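Home | About the Archive | Collections | Funded Projects | Reports | Contact

Recovery and Cataloging of Early Regional Television: Progress Report to the Sesa Fund

Reporting period: second half of the grant year, ending in May

1. Summary

The Plita Broadcast Archive submits this report under the terms of its agreement with the Sesa Fund. The grant supports the transfer, cataloging and public description of television programs made by small regional stations before the general use of videotape libraries. Work during the period concentrated on the Krajčí collection, which came to the archive as a single deposit of film cans, tape reels, scripts and station paperwork.

The collection contains 418 items. Of these, 200 have been inspected, cleaned and transferred, and their catalog records are open to the public. The remaining items have been inspected and given a condition grade, but have not been transferred. The project is within budget. It is behind schedule on transfer and ahead of schedule on the paper records.

2. Transfer work

The original plan assumed that most of the collection would be on 16 mm film. Inspection showed a larger share of two-inch tape than the deposit list suggested, and several reels were found in cans labeled for other programs. Each mislabeled reel has been given a temporary number and will keep it until the contents are confirmed by viewing.

Transfer of the tape reels depends on one playback machine, owned by our technical partner, Pukis. The machine was out of service for part of the period while replacement heads were obtained. Pukis did not charge the project for the lost days and extended its evening hours once repairs were complete. The film scanner at the archive was in use throughout.

Two reels showed binder breakdown serious enough that playback was stopped. They have been placed in cold storage pending specialist advice. Staff have listed both as at risk in the catalog and have recorded the length of program that was captured before the stop.

3. Identification of programs

The most important result of the period is the identification of 11 episodes of a daytime homemaking series previously known only from newspaper listings. The series was broadcast live from a studio kitchen, and the surviving copies appear to be film recordings made for a sponsor. None has opening titles. Identification was made by matching the recipes and guest introductions against the station's surviving scripts.

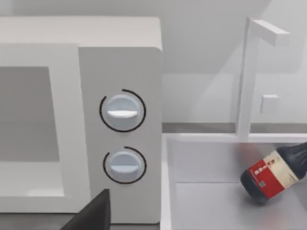
Dating the episodes proved more difficult than naming them. The scripts carry a day of the week and an air time but seldom a year, and the station reused script numbers at the start of each season. Catalogers therefore relied on the appliances on the set, which the sponsor replaced as new models reached its stores. A feature as ordinary as two round knobs set one above the other beside an oven door can separate one season's kitchen from the next, provided that a dated advertisement for the same model can be found. By this method, seven episodes have been assigned to a single season with confidence. The others are cataloged with a date range, and the evidence for each range is stated in the record so that later researchers can test it.

The collection also includes parts of a Sunday evening quiz program, a puppet serial for children and a short run of farm market bulletins. The quiz program was already represented in another archive, and the two institutions are comparing holdings to determine which episodes are unique. No complete episode of the puppet serial has been found. The surviving material consists of filmed inserts that were played into the live broadcast, without the studio scenes that came before and after them.

4. Paper records

All scripts, program logs and sponsor correspondence have been foldered and listed. The logs have proved more useful than expected. They record late changes to the schedule that never reached the newspapers, including programs that were listed but not shown. Four titles carried in reference works as lost can now be removed from that category, as the logs show that they were never broadcast.

A gap remains in the logs for most of one year. The archive has written to the present owner of the station and has received permission to search its basement storage during the next period.

5. Public access

The catalog has been revised so that users can search by performer, sponsor and kitchen or studio setting as well as by title. The setting field was added at the request of researchers working on domestic programming, and it includes short notes on visible furniture and equipment.
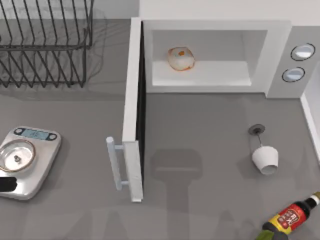

Microwave oven with door open and a food item inside.

A public screening of the homemaking episodes was held in the archive's viewing room and was fully booked. Several people who attended had appeared on the program as audience members or had relatives who did, and three agreed to record interviews. Transcripts will be added to the catalog after review by the speakers. Rights clearance for online viewing is incomplete. The music used in the quiz program remains the main obstacle, and on-site viewing will continue until it is resolved.

6. Budget

Spending on transfer was below plan because of the playback delay. Spending on storage supplies was above plan, chiefly for new cans and acid-free folders. The archive requests approval to move the unspent transfer funds into the next period without changing the total award.

7. Plans for the next period

Priority will be given to the tape reels with the poorest condition grades, followed by the unlabeled film. The archive will complete its comparison of quiz program holdings, search the station's basement storage and publish a revised list of programs that remain missing. The next report will include a full condition table for the collection and a revised transfer schedule agreed with Pukis.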